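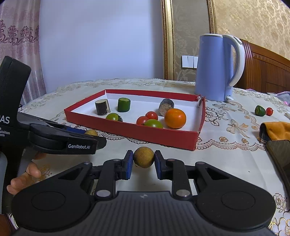

Small fruit, yellow going on brown. Citrus keeps best when it has room to breathe.

Keeping citrus through the spring

The last of the season's small citrus is coming off the trees now, and the share boxes for April will be heavy on it. Several members have asked how to keep it from going soft before they can use it. Uliana Marchuk, who packs the boxes at the Nechyporuk orchard, sent us her notes, and we have added a few of our own.

Do not wash the fruit when you bring it home. Water sits in the small dents in the skin and mold starts there. Wipe off any dirt with a dry cloth and wash each piece right before you use it.

On the counter, most small citrus will last 7 days. In the refrigerator drawer it will go a good deal longer. Use a mesh bag or a paper bag left open at the top. Sealed plastic traps moisture. Check the bag every couple of days and take out anything with a soft spot, which can still be juiced the same day if it smells right.

Brown marks on the skin are usually rub marks from wind and branches. They do not affect the inside. A piece that feels heavy for its size is full of juice no matter what the outside looks like. Light ones have started to dry out and should be used first, for zest if nothing else.

Freezing works well. Juice the fruit, pour it into an ice tray, and move the cubes to a freezer bag once they are solid. Zest can be frozen flat in a small bag and broken off as needed. Whole fruit can also be frozen, but it comes out soft and is only good for juice or marmalade.

For those who want to try preserving in salt, Gianni Bianchini gave us the recipe he uses. Scrub 8 small limes or lemons and cut each one nearly into quarters, leaving the base whole. Weigh out 130 grams of coarse salt. Pack some into each fruit, press the fruit into a clean jar, and add the rest of the salt between layers. Cover with fresh juice. Keep the jar in the refrigerator and turn it over once a day for the first week. The peel is ready when it is soft all the way through, usually after a month. Rinse before using. He chops it into rice, lentils and potato salad.

Other orchard news

The crew has finished pruning the Arkis block, and the cut wood is stacked by the lower gate. Members may take what fits in a car. Please leave the road clear for the tractor.

Box pickup stays at the packing shed until 6 p.m. If you cannot make it, send a note by noon and we will hold your box in the cooler overnight. Empty boxes can go on the pallet to the right of the door. We are short of the small size, so please bring back any you have at home.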